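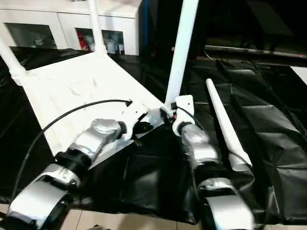

Review: the Revum white pole shelf, after one winter of use

Home Reviews Furniture Small rooms Contact

We use cookies to remember your settings and to count visits. By continuing to read you accept them. Accept Settings

Written by Kalliopi Vasić, Mon 30 March

I bought the Revum shelf in November from Brostport, a shop where I had ordered before and was content with the delivery. I wanted a light shelf that one person can carry from room to room without asking for help. I have moved flat three times in the last years and I am tired of heavy furniture. The Revum is made of flat white panels and white poles, and everything comes apart again, so on paper it was the right one for me.

I waited with this review until I had put it together more than once. A shelf like this one looks good in the first week, and then you see how it lives.

What is in the box

The box is long and narrow and I could carry it under one arm up the stairs. Inside are two panels, eight poles and a small bag with the fittings. There is one sheet of instructions, with drawings only. I prefer drawings, because translated instructions are often worse than none, and I say this as somebody who reads most instructions in her third language. But the drawings are small, and the one that explains the corners is the smallest of all. I had to take it to the window.

The poles taper, with a narrow end and a wider end. The drawings do show the difference, but if you look quickly you will miss it. I missed it. My first try had one pole upside down, and I noticed only when the upper panel would not sit level. So my first advice is to lay out all the poles before you start, with the narrow ends pointing in the same direction, and to look at them for a minute.

Putting it together

The first time took me 47 minutes, including the pole that I had to turn. The second time, in January, it was 20 minutes, and I was not hurrying. I am not a handy person. My neighbour Alfredo Tiongson bought the same shelf after he saw mine and he was much faster, but he did not read the drawings at all, and later he had to take off one corner again.

The order that works for me is this:

Put the lower panel flat on the ground.
Fit one pole at a far corner and press it until it stops.
Fit the other far corner, then come to the near side.
Leave the last pole lying within reach and fit it when the other three stand by themselves.
Check from the side that the poles are straight before the upper panel goes on.

The corners are the difficult part. Each pole must go in straight, and while you press on one corner the opposite one likes to lift. You need one hand for holding the panel down and the other for the pole. With three poles standing, the thing already has its shape but it is still weak, and if you pull it at this moment it twists. Please do not lift it by the poles before the upper panel is on.

I recommend to work on a cover of some kind. On a bare hard floor the panel gets marks very easily. A plastic sheet protects well, but it wrinkles under the panel, and then you are not sure if the shelf is crooked or the ground is. For the final check I always move the shelf to the bare floor. A thin blanket would maybe be better than plastic, I have not tried it.

The panels

Here I must be a little strict. The panels are the weak side of this product. They are light, which I wanted, but the surface takes creases and scuffs much faster than I expected. After the second assembly you could see on mine where it had been held and where it had been pushed. It is not ugly from the other side of the room. If you stand close, with light from the side, you will see it. White does not forgive.

I wrote to the shop and asked if I can buy a new panel alone. Luana Lopes from Brostport answered me the next day, very politely, that for the moment they sell only the whole set. I think this is a pity. The poles will live for many years and the panels will not, so it would be logical to sell them apart. She wrote that she had passed my question on, and since then I have heard nothing more.

For cleaning I use a soft cloth with a little water. Do not rub the creases, they become grey.

How strong is it

The shelf is 80 cm high and it is made for light things. I keep folded towels below, and on top two plants in small pots and a radio. With this load it stands quietly. When I put a row of cookery books on the upper panel, it bent in the middle, and I took them away after one evening. If you have books, buy another shelf.

It also moves a little if you knock against it. In a corner of the room this does not disturb me. In a corridor, with children or with a dog, I would not want it.

Colours beside it

All the parts are white, and the white is a cool one. Next to my cream curtains it looked a bit like a hospital for the first days. It goes much better with pale colours that are also cool. Grey is fine, soft green is fine, and light blue is the best of all. My friend Viorica Pavlović, who has better taste than me, told me to keep away from strong red and from dark wood, and after trying both I agree with her.

The finish matters too. Next to shiny things the white of the panels looks tired. Matt surfaces are kinder to it, and a powdery light blue like the one below is the tone I would choose again.

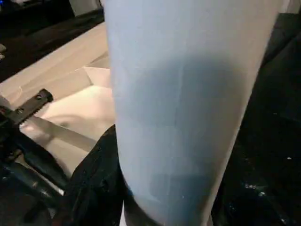 Pale blue, matt, with a thin seam running down.

Height is the other thing to consider when you choose what goes on the shelf. The space between the two panels is generous, but a tall, narrow object belongs on the ground next to the shelf. On the upper panel it makes the whole thing nervous, and every time I passed by I was looking at it.

Taking it apart again

I did this in January, when the painter came. The poles come out if you turn them slightly while you pull. If you only pull, the panel comes with them and you can crease it at the corner, which is how I made my first bad mark. The small fittings like to roll away. Put them in a cup at once.

Flat, the whole set goes behind a door or under a bed. I kept the box, and everything fits back inside without a fight, which I cannot say of most furniture I have owned.

Compared with the Ông

Before the Revum I had for two years the Ông shelf, which is also made of poles. The Ông is stronger and it did carry my cookery books. It is also much heavier, and it needs a tool for every joint. For a place where you will stay, I would take the Ông. If you move often, or if you want a shelf only for the season when the plants must come inside, the Revum is more comfortable to live with.

What I like

Very light, one person can carry it.
No tool needed.
Goes back into its box.
The poles feel solid and stay clean.

What I do not like

The panels crease and scuff.
No spare panels for sale.
The drawing of the corners is too small.
Not for books or other heavy things.

Would I buy it again? Yes, for the bedroom. For the living room I would wait until they make a better panel. I give it three and a half stars from five, and the half star is for the poles.

Comments

Mwajuma Okoth: Thank you for the remark about the narrow ends. I had mine standing crooked since Christmas and thought it was the floor. I turned two poles yesterday evening and now it is level.

Kalliopi Vasić: I am glad, Mwajuma. Mine was only one pole, so I feel a little better now.

Alfredo Tiongson: I did read the drawings. I read them afterwards.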